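Stimitz Word List: read me first

Hello, and thanks for downloading this. Stimitz is a list of household and kitchen words as people say them when they're at home and not being careful. It started as a notebook I kept in the drawer with the takeaway menus, then it was a spreadsheet, and now it's a proper folder with version numbers and everything, which I'm slightly giddy about!

Current version: 2.1
Last changed: 2 Nov 2023
Looked after by: me, Abilio Figueroa
Licence: share and change it as you like, just say where you got it

What's in the folder

words.csv is the main one. It has 3956 rows, one row for each word or phrase as one person said it. So if six people told me they call the remote control "the doofer", there are six rows, and that's on purpose (more on that further down).

people.csv has one row for each person who answered, 322 of them. No names, no addresses, just an age band, the region they grew up in, the region they live in now and whether English was spoken at home when they were small.

prompts.txt is the list of 80 things I asked about. They're numbered and the numbers match the prompt column in words.csv.

notes.txt is everything people wrote in the "anything else?" box, lightly tidied. Do read this even if you only came for the numbers. Somebody wrote a page and a half on the difference between a cob and a batch and I've read it more times than I'd like to admit.

old/ is version 1, kept so that links to it still work. Please don't use it for anything new. The regions are a mess in there.

The columns in words.csv

id: a number that never changes between versions, even if I fix the row. If a row gets deleted, its number is retired.

person: matches people.csv.

prompt: matches prompts.txt.

said: what they typed, with their spelling. I only took off stray spaces at the ends and turned everything to lower case. If someone wrote "tomarta sauce" then it says "tomarta sauce".

tidy: my best go at a standard spelling, so you can group things. This column is all me and you're welcome to disagree with it. I changed my mind on "settee" and "setee" (one word, obviously) but left "serviette" and "servy" apart, as the second one seems to have a life of its own.

who_says_it: self, parent, grandparent, other. Lots of people told me what their nan said as well as what they say themselves, and I didn't want to lose that or muddle the two.

sure: yes or no. A "no" means the person said they weren't certain they'd remembered it right.

How I asked

It was an online form, open from April until the end of the summer. I sent it to everyone I know, put it on two local noticeboards and asked people to pass it on, and my sister printed a stack for her choir. I used short descriptions in place of the words themselves, so prompt 14 says "the thing you point at the telly to change channel" and prompt 31 says "the end slice of a loaf". I didn't want to put words in anybody's mouth.

Nobody had to answer all of them. Most people skipped a few and some people skipped loads. An empty answer has no row, so if you're working out what share of people say something, divide by the people who answered that prompt and leave the rest out of it. I got this wrong in version 1 and made it look as if hardly anyone had a word for a bread roll, when it was just at the bottom of a long page.

About the sauce prompts

Right, these need their own section, as I get more emails on them than on anything else.

Prompts 52 to 58 are all condiments and table things. Number 52 is "the red sauce you put on chips" and it has the widest spread of ages of any prompt in the set. You get ketchup, tomato sauce, red sauce, tommy k, tom sauce, dip, and one household that has called it "jam" for three generations and sees nothing wrong with this. Number 53 is the brown one and people got quite heated, so a few of the longer answers were moved to notes.txt.

The trouble is that "sauce" on its own turns up under 52, 53 and 55, meaning three different things depending on where you grew up. In the tidy column I've left it as plain "sauce" every time. Please don't merge them! Use the prompt number to tell them apart.

Plates and dishes come straight after (59 to 63) and they've got the opposite problem, which is that nearly everybody says "plate". I'd hoped for a rich harvest of words for the big oval one that only comes out for Sunday dinner. Mostly I got "the big plate". There are some lovely odd ones though, including "ashet", "the meat dish" and "the good one".

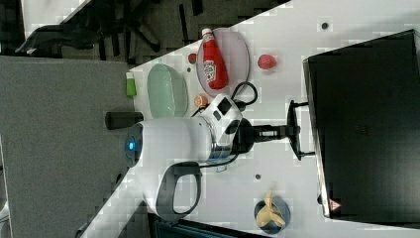

Another thing to watch for in this group is brand names. Where someone used a brand as the everyday word I kept it in "said" and put the plain word in "tidy". Where they were only being helpful and telling me which one they buy, I took it out. There were some I couldn't decide on, and those have "brand?" at the end of the tidy entry so you can filter them either way.

What it's good for

Looking at how words move between grandparents, parents and people answering for themselves. That's the bit I'm proudest of and I don't think I've seen it done at this size for boring everyday objects.

Pub quizzes. I've had two requests and said yes to both.

Teaching. It's small enough to open in any spreadsheet program and messy enough that students have to think. A teacher using it with her year tens asked for a smaller version, so there's a file called sample.csv with 800 rows picked at random.

What it isn't good for

Maps. I know, I know, everyone wants a map. The regions are broad and some have only a handful of people in them, so one family with strong feelings can colour in half a county. The south west in particular is mostly my cousins.

Saying that a word has died out. If it's not in the list, it only means no one who filled in the form said it.

Anything to do with how words sound. I only have spellings, and people spell "scone" the same way whatever they think of each other.

Known problems

Ages 18 to 24 are thin. I blame the choir.

Prompt 40 ("the cupboard under the stairs") was badly worded, and a good many people just answered "yes". Those rows are still in, with "tidy" left blank.

Some people clearly filled it in together. You can spot them if you sort by prompt 71, where two neighbouring rows both say "fangdangler". I've left them be.

Person numbers skip in places where someone asked to be taken out. If you'd like to be taken out too, send me your number and I'll do it in the next version.

A few accents got mangled when I moved from one program to another. I think I've caught them all, but shout if you see a question mark in the middle of a word.

Changes

2.1: fixed the swapped columns in people.csv (sorry), added sample.csv, split "tea towel" from "dish cloth" after three separate tellings-off.

2.0: new form, new regions, added who_says_it. Person numbers start again from one, so don't try to match them with version 1.

1.0: the notebook, typed up.

Adding your own

Yes please! Copy template.csv, fill it in and send it over. Keep your spelling exactly as it comes out. If your family has a word you're sure is only yours, put it in anyway. I was certain that "nunky" for the bit of soap that's too small to use was ours alone, and then two strangers sent me the same word.

If you find a mistake, tell me the row id and what you think it should be. I usually get round to these on a Sunday evening, so give me a week or two.

If you use the list in something, I'd love to see it. You can credit it as "Stimitz Word List, version 2.1, A. Figueroa". The name, for anyone wondering, is what my grandad called the bits left in the bottom of the toaster.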